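Subject: Re: [kornura-users] Index rebuild slow after moving archive to new disk

Replying on the list so this ends up in the archive. The original message is quoted in part and trimmed where it repeated the log.

> I moved our message store from the old disk to a larger one in
> September and pointed Kornura at the new path. Search works, but the
> nightly index rebuild now takes far longer than it did. It used to
> finish well before 6:00 and now it is still running when people start
> work. The store holds 271 mailboxes. Nothing else on the machine has
> changed. I have raised the worker count from 2 to 5 with no effect.
>
> Is there a setting I have missed, or is the disk too slow for this?

The disk is unlikely to be the cause. A full read of a store that size is mostly sequential, and any disk sold in recent years will keep up with two workers. If the disk were the limit, going to five workers would normally have made the rebuild slower. You report no effect at all, which points to something that runs before the workers are started.

Kornura keeps a state file for each mailbox. Each state file records the path of the mailbox, the inode number and the modification time. When the nightly job starts, a single process compares those three values against what is on disk. If they match, the mailbox is updated from the last known message. If any one of them differs, the mailbox is put on the full scan list and its old index is read back and discarded entry by entry. Reading back and discarding is done in the same single process. The worker count does not apply to it. 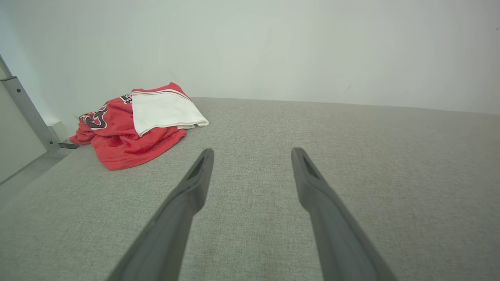

A plain recursive copy gives every file a new inode and, unless told otherwise, a new modification time. So after a move, all mailboxes go on the full scan list on the first night. That is expected, and it should happen once. It happens every night only when the state files cannot be written back. In the part of your log that I cut, the line "state: not saved" follows each mailbox name. I would start there.

The usual reason is ownership. The copy was probably made as root, and the state directory now belongs to root while the job runs under its own account. The job can read the directory, so it does not stop. It writes a warning at a level that the default log settings leave out of the summary, and it exits with status zero. I consider that a defect, and there is an open ticket for it in the Trorness tracker. A patch was posted but it does not apply to the current branch.

We had the same fault on the Ivirthorpe server, which is smaller than yours. There the timeout was also involved. The lock timeout defaults to 600 seconds, and a mailbox whose old index takes longer than that to discard is skipped and retried at the end of the run. Two large mailboxes were being retried every night. They never appeared in the summary as failures, only as "deferred", and the word was easy to miss.

Steps, in the order I would do them:

1. Stop the nightly job. Check that no lock files are left in the state directory. If there are, and no Kornura process is running, delete them.

2. Compare the owner of the state directory, and of the files in it, with the account the job runs under. Correct both. Changing only the top directory is not enough, as existing files are rewritten in place.

3. Set the worker count back to 2. Five workers will compete with each other during the real scan, once the job gets that far.

4. Raise the lock timeout for one run only. I used twice the default. 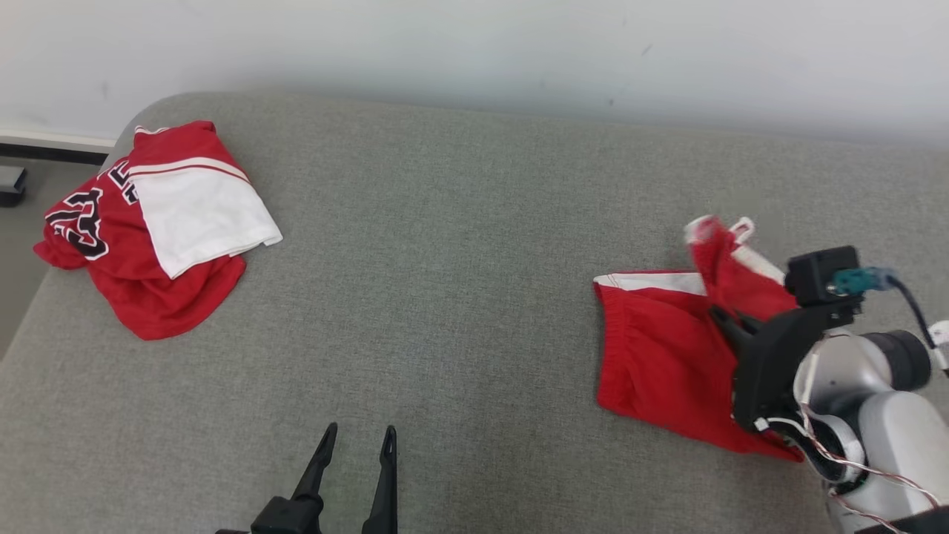
5. Start a full rebuild by hand, in the evening, with the log level set to debug. Search the log for "not saved" and for "deferred". Both should be absent.

6. Restore the timeout and the log level, and let the next nightly run go as scheduled.

If step 5 still shows "not saved", look at the mount options of the new disk. I have seen one case where the store was mounted through a second path that was read-only, and the config file referred to that one.

> Would it be simpler to switch the indexer to Kan? I have read that it
> handles large stores better.

It would not be simpler. Kan uses its own on-disk format and cannot import a Kornura index, so you would be doing the same full scan plus a change of query syntax for your users. Its handling of attachments is better - that part of what you read is correct - but it also checks path and inode, and it would have met the same ownership problem after a copy as root.

Please post the debug log from step 5 if the run is still slow. The first few hundred lines are enough. Leave in the lines that begin with "state:", and replace the mailbox names if you need to.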